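Re: [homemade-games] Pieces on dots, or pieces beside dots?
From: Tahmineh Mousavi
2020-06-21

Gillespie Ogilvie wrote:
> We tried the second version of Hedside last night with four players and
> had the same quarrel as in February. The rules say "place your cube at the
> village". Two of us put the cube on the dot, so the dot disappears. The
> others put it next to the dot, so you can still read the map. Then the
> harvest card came up ("every cube on the road moves one village east") and
> we could not agree which cubes were on the road. I am inclined to print
> bigger dots and be done with it. Does anyone see a reason against?

Dear Gillespie, dear all,

Thank you for the report. I have read the rules of Hedside again, both pages, and I think bigger dots will help a little but they will not end the quarrel. The difficulty is in the word "at". In my language we would need to choose between two different words in this place, and English lets you go on without choosing. I mention it because I have made the same mistake in my own rules, and my players were very patient with me.

When I made Brendivik I had 126 cards and a map on four sheets, and every card used "at", "on" or "in" as I felt that day. One player believed that "in the harbour" and "at the harbour" were two separate spaces. She had a good plan which was built on this, and I was sorry to tell her that it was only my bad English. After that I made a short list of place words and allowed myself two of them: "on" for a village, "between" for a road. Everything else I took out. It was an afternoon of dull work, but the questions during the game became much fewer.

For Hedside I would suggest this:

A cube is on a village when it covers the dot, also if it covers only a part of it.
A cube is between villages when it touches no dot.
"At" and "near" are not used on any card.

The disadvantage is the one which your two players noticed, that a covered dot cannot be read. But the names are printed beside the dots, and I do not think you need to see the dot itself once the cube is there. If you have several cubes on one village you can make a stack. In Alemayehu the stacks go up to five and they stand well enough, if the table is good.

About the size of the dots I would be careful. With large dots the short roads in the south become shorter still, and a cube will have no room between two villages. I would first make the cubes smaller - a shop in Trarner sells bags of 2,000 and will perhaps send you a few to try. If you keep the present cubes, please print one southern road and test it before you change the whole map. And please write on the first page, with a picture, what counts as being on a village, as new players look at pictures first. With a small bright green cube on white paper and the solid black dot directly below it, as you see at the end of this message, my rule would say that this village is still free.

Kind regards,
Tahmineh 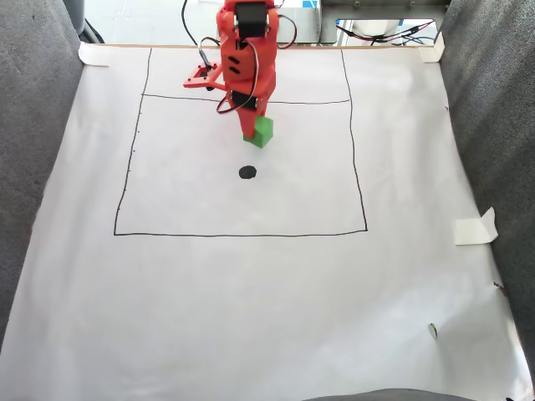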